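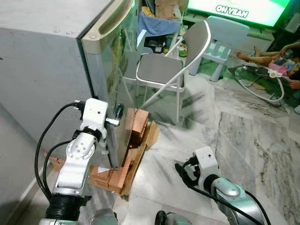 Dienstag, abends

Luftdruck seit dem Morgen fallend, Wind aus Südwest, gegen Mittag Regen. Pegel am Wehr Sillholm um sieben Uhr bei 108 Zentimetern, um 18 Uhr bei 116. Das sind 8 Zentimeter in elf Stunden, für März unauffällig. Die Ganglinie verläuft flacher als nach dem letzten Regen, der Boden oberhalb nimmt also noch auf.

Vormittags die Handablesungen der alten Messstelle Filstead weiter übertragen. Stand jetzt 2349 Werte. Bei 21 davon ist die Ziffer nicht sicher lesbar, meist 1 oder 7. Ich trage sie vorerst als Lücke ein und interpoliere nicht. Orhun Aydoğan würde interpolieren -- darüber haben wir am Telefon länger gesprochen, ohne Ergebnis. Sein Argument mit den Monatsmitteln ist nicht falsch, aber die Lücken liegen fast alle im Hochwasserast, und dort verschiebt ein geratener Wert den Scheitel.

Nachmittags das Nivellement vom Bolzen an der Brücke zum Lattenpegel gerechnet. Schleifenschluss drei Millimeter, zulässig wären fünf. Die Latte sitzt demnach noch dort, wo sie sitzen soll. Das Protokoll geht an Lihua Xiao, die den Nullpunkt im Stammblatt nachträgt.

Der Schwimmerschacht ist weiterhin verschlammt. Spülen erst bei fallendem Wasser, vorher läuft er wieder zu.

Knie beim Abstieg zur Latte etwas steif. Abendessen Linsen, danach noch eine Stunde Band zwei der Ablesebücher. Die Schrift wird ab Herbst deutlich besser, offenbar ein anderer Beobachter.

Morgen: Batterie am Datenlogger tauschen, Bleistifte kaufen, Ablesung wieder um sieben.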